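4. What a Plaid Blanket Tells You About a Made Bed
Reading time: 4 min

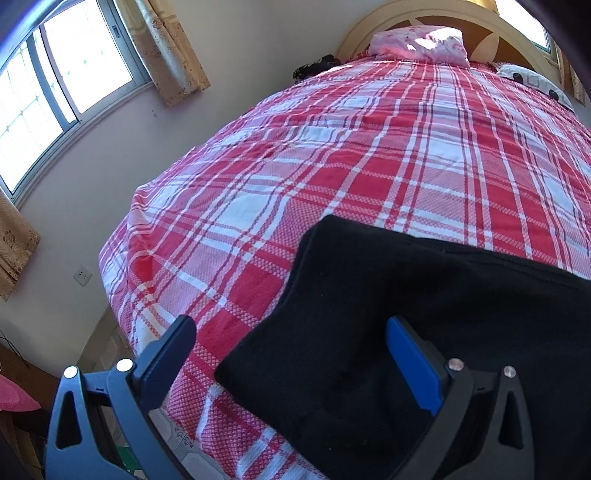 Figure 1. Plaid blanket on a bed with an arched headboard. The stripes bend around shallow wrinkles, and a ridge of fabric crosses the middle.

I'll admit I came to this part of the study with a bias. I love patterned blankets and I can't stand plain ones, so when Madalena Rocha and I sat down to sort our 326 bed pictures by type of cover, I was already rooting for the plaids. They did give us the easiest bed-making data we have (more on the plain ones in Section 5, where I complain a lot).

With a plaid you get a ruler for free. In Figure 1 the lines run lengthwise toward the headboard and crosswise over the mattress, so you can follow one narrow stripe with your finger and see right where the cloth has shifted. The ridge across the middle is the sort of thing we scored as a "cross fold." It pushes the stripes off course, and you'd spot it from the doorway! The bunching at the left corner, where the blanket drops over the side, went down as a "corner gather." We kept those two apart in the scoring because people fix them so differently: a cross fold gets a flat hand and one long sweep, while a corner gather usually gets a tug from the side of the bed, then a second tug, then a sigh.

We asked 65 people to rate each bed from "slept in" to "ready for company," using the Lallent scoring sheet with my own extra box for pillows. I fought for that box. Pillows carry a huge share of the overall impression, and the raters' notes bear this out (one person wrote nothing except pillow comments, all the way through). A pillow leaning against the headboard, like the pink one in Figure 1, tended to pull a score up even when its surface was crumpled. Pillows lying flat along the side did less for anybody.

Clothes on the bed were the messy part. A black piece like the one in the foreground makes it hard to score the blanket under it, and raters split on whether it should count against the bed at all. Madalena said no, a bed can be made with a sweater on it. I said yes, and we argued through most of a lunch. In the end we scored the blanket only where it could be seen and put clothes in a separate column, a rule borrowed from the Werkska laundry survey.

One more thing on light. Strong sun, like the patch on the pink pillow, washes out faint prints, and some 40 beds got a second look for that reason. Bold patterns like the plaid held up better, and we left those scores as they were. The second-look scores are listed with the rest in the Garcia tables.

Last updated: October
Contact | Copyright Gristex | Back to top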